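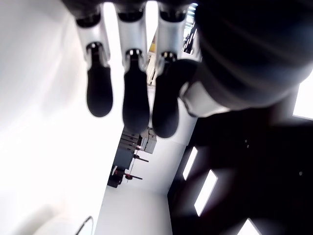 White segments and black fingertips, seen from below.

The Second Life of a Garden Glove

Flomora magazine, 3 April 2025

In the town where I live, Urnthorpe, there is a shop that sells only gloves. It is a narrow shop, and the door sticks in August when the wood swells. I went there for the first time to buy one pair for the garden, and I left with three pairs and a headache from so many choices. Since that day I have been thinking about gloves more than a normal person should.

My grandmother gardened without gloves. Her hands were brown until the wrist and the skin around the nails was hard like bark. She said that a glove makes you stupid, that you pull the flower and leave the weed. I believed her for a long time. Then I moved to this country, I got a small piece of ground behind the house, and in the first spring I met the roses that the former owner had left there. After one afternoon with these roses I did not believe my grandmother any more.

The problem with a garden glove is that it must do two things which do not like each other. It must keep out the thorn, and it must let in the feeling. A thick leather glove will stop almost every thorn, but try to pick up a carrot seed with it. A thin knitted glove with a coated palm lets you feel the seed, and the rose goes through it without asking permission. Every glove on the wall of the shop is some kind of agreement between these two wishes, and every gardener I know thinks that his own agreement is the correct one.

The man behind the counter wanted first to see my hands. He did not ask about my budget or my garden. He put my right hand on the counter, looked at the length of the fingers, and told me that I had been buying one size too large all my life. It is a common mistake, he said. People want air around the fingers, but the air is where the blisters come from. The end of the glove should touch the end of the finger. When you close your fist, the cloth should pull a little across the knuckles and then stop pulling.

He sold me goatskin for the roses, with a long cuff in a stiffer leather. The maker is Koller, a small workshop which I had never heard of, and the pair cost me 35 dollars. For the daily work I took two pairs of the Zada, a knitted glove dipped up to the knuckles, 9 dollars each. I thought then that the leather was expensive. Now it is the knitted ones that I find expensive, for I have used up so many of them.

A dipped glove dies always in the same place, at the tip of the first finger. One morning there is cold soil under your nail and you know it is finished. For some years I threw the pair away when this happened, and this meant that I was throwing away one perfect left glove each time. My neighbor, who throws nothing away, keeps a box for them. She turns a left glove inside out and wears it on the right hand. It looks terrible and the coating is then on the inside, which is not pleasant, but for carrying pots it works well enough.

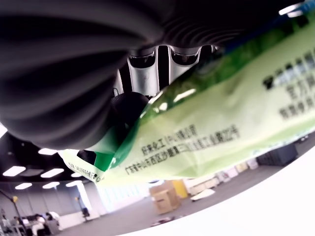 Leather is another matter, because leather can be repaired. I learned to do it in one winter evening with a curved needle and waxed thread. You do not need to be a saddler. If the seam has opened, use the old holes and go twice through each one. If the skin itself is worn through, cut a patch from the cuff of a dead glove, make the edges thin with a sharp knife, and sew it on the outside, never on the inside, where it would rub. The stitches at the fingertip should be small and flat. My first repair had a knot exactly where the thumb presses, and I felt this knot for a whole season.

Washing is where most people ruin a good pair. I ruined one myself in the machine, and it came out fit for a child. Goatskin wants lukewarm water, a little mild soap, and to be washed while it is on your hands, as if you were washing the hands themselves. Then it dries slowly, away from the stove. In the middle of the drying you put the gloves on again for five minutes and move the fingers, so the leather remembers them. When they are dry they feel like cardboard for a short time, and after the first bucket of weeds they are soft again.

There is a little fashion now for old gloves. At the autumn market in Urnthorpe I saw a stall with used work gloves, mended with red thread so that everybody can see the mending, and people were paying more for them than the new ones cost. I do not know what my grandmother would say to this. I looked at them for a long time and bought nothing, but I went home and changed my brown thread for a blue one.

The Koller pair is in its fourth year. The palms are nearly black, the left thumb has two patches, one over the other, and the cuffs have taken the curve of my arm. The roses are still there too. I cut them back hard at the end of winter, and one of them, the yellow one by the fence, found the gap between cuff and sleeve as it does every year.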